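Conservation Land Forum > Habitat Surveys on Private Land > Methods

Thread: Mussel survey transects, landowner easement parcels, detection problem

silt_line
Posted 21 July 2021
I have 16 transects on the Suncombe parcels, all private, all under access letters that run out in January. Target is a state-listed freshwater mussel. Total across every transect so far is 1,374 live individuals, of which 9 are the listed species. All 9 came from the lower reach, below the old ford.
The landowner report template wants an occupancy estimate per parcel. With that many zeros I don't see how to give one that means anything. Single-pass visual and tactile search, one searcher per lane. Has anyone handled this without going back for repeat visits?

redhorse_creek
You can't separate absence from non-detection on a single pass. Report presence where you found it and "not detected, effort stated" everywhere else. The template is wrong for this kind of data. Attach your search hours per transect and leave the occupancy box blank.

plotframe
Disagree on leaving it blank. If the lanes within a transect were searched independently, you can treat them as spatial replicates and fit a detection term. It's a weak estimate with a wide interval, but an interval is more use to a landowner than an empty box.

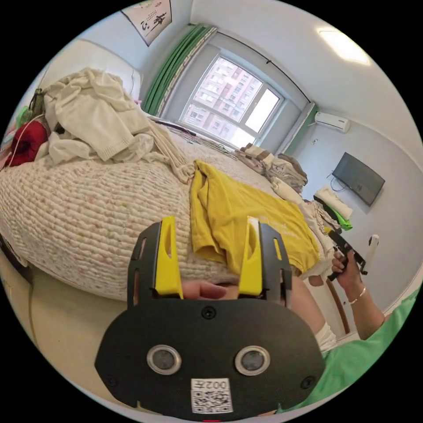
Two grippers, yellow fingers open on the near one.

Back to the lanes: how far apart were they, and did the same person search neighboring ones?

silt_line
Lanes are adjacent. Different searchers, assigned in order from the left bank.

redhorse_creek
Then they aren't independent. Mussels aggregate. A bed that crosses two lanes gives you a correlated pair, and your detection term comes out too high. I've reviewed reports from the Lastitz drainage that did exactly this and the parcel estimates had to be withdrawn.

plotframe
Correlation between neighbors can be modeled. Drop every other lane and run it again as a check. If the detection estimate moves a lot, you have your answer and you leave the box blank. If it holds, report it with the assumption written out.

ebb_and_gravel
Two practical points.
1. Quadrat excavation on a subset fixes most of this. We did 40 quadrats on the Fajardo easement after the visual pass, and the buried fraction was large enough to change the report. Check your permit first — ours allowed visual search only until it was amended.
2. Don't put coordinates for the listed species in the landowner copy. Give the parcel and the reach. Exact points go to the state database.

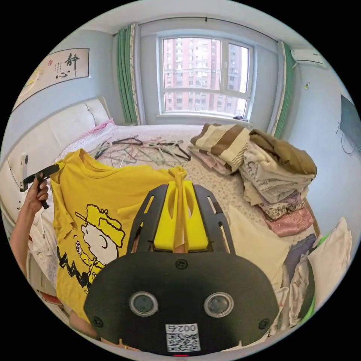
Closed on the shoulder of the yellow T-shirt.

On datasheets, we moved to Vedero forms for the quadrat work. Substrate class is a required field there, so it doesn't get skipped.

silt_line
Permit covers excavation with backfill. I had planned to avoid it given the disturbance, but a subset in the lower reach is possible while the water is low.

redhorse_creek
Put some of the subset in the upper reach too. If you only dig where you already have positives you learn nothing about the zeros.

plotframe
Agree with that one. Pick the quadrats at random within substrate class, both reaches.

ebb_and_gravel
And return each animal to the spot it came from, posterior end up. Some crews scatter them on the surface and call it done.

silt_line
Noted. Plan is alternate-lane check first, then a random quadrat subset in both reaches. Occupancy box stays blank on the draft until both are in. I still need to ask the program office whether "not detected" is accepted in that field or if the form rejects text.

redhorse_creek
It rejects text. Use the comments field on page two.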